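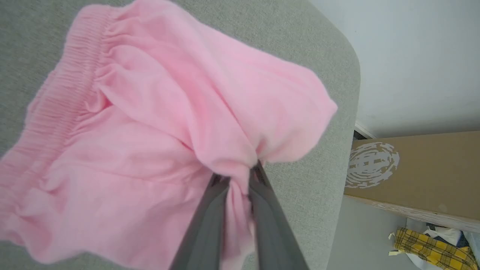
Pink pair, elastic waist, on the couch

Search this forum Advanced search Go

Detthorpe Park: which attendance record is the right one?
Posted 9/4/19 by Maysoun Abou Jaoude

I am putting together a page on the old ballpark at Detthorpe and have two figures for the largest baseball crowd. The plaque by the third base gate says 2,978. The club yearbook says 2,532. Both give June and the same opponent, Ferkevach. Does anyone have the box score or a gate report?

footer_grandstand wrote:
The plaque is wrong, or at least it measures something else. 2,978 is the rated capacity after the left field bleachers were added. Whoever wrote the plaque text took capacity and called it attendance. Use the yearbook.

masri_scorer wrote:
I don't agree. Rated capacity with the bleachers was lower than that. The original grandstand had 1,503 seats under the roof. The bleachers were seven rows, no backs, and ended well short of the foul pole. You can't get almost 1,500 people into that. 2,978 makes more sense as a crowd with standing room along the rope in right.

footer_grandstand wrote:
Where does 1,503 come from? The grandstand was reseated at least once. If that is the count after the wide seats went in, the earlier number would be higher.

masri_scorer wrote:
From the insurance schedule in the Masri library, local history drawer. It lists seats by section and is dated before the reseating. I copied it by hand, so a slip is possible, but the sections add up to the total.

Maysoun Abou Jaoude wrote:
Thank you both. Does the schedule mention the bleachers at all? The yearbook has a line about "temporary stands on loan" and I took those to be the same thing.

masri_scorer wrote:
No bleachers on it. Temporary stands would have been on a separate policy, if they were covered.

Erkora_lefty wrote:
They were separate structures. My uncle played two seasons there. The loaned stands were behind the right field rope and went back after the Ferkevach series. The left field bleachers were permanent and came the next spring.

On the two numbers, check whether one is paid and the other is total. The league took its share on paid admissions only, so clubs kept both counts. Passes, players' families and kids let in after the fifth inning went in the second column. A gap of 446 is big but I have seen worse.

footer_grandstand wrote:
If the bleachers came the next spring, then I withdraw the capacity theory for that game. I still would not print 2,978 without a source older than the plaque.

masri_scorer wrote:
Fair. I would print both and label 2,532 as paid only if the gate report says so. The evening paper ran the gate under the line score for most home games. The film for that June is readable except for the outside column.

Maysoun Abou Jaoude wrote:
I'll request the film and post whatever the line score gives. For now the page will list both figures with their sources and leave out the word "record."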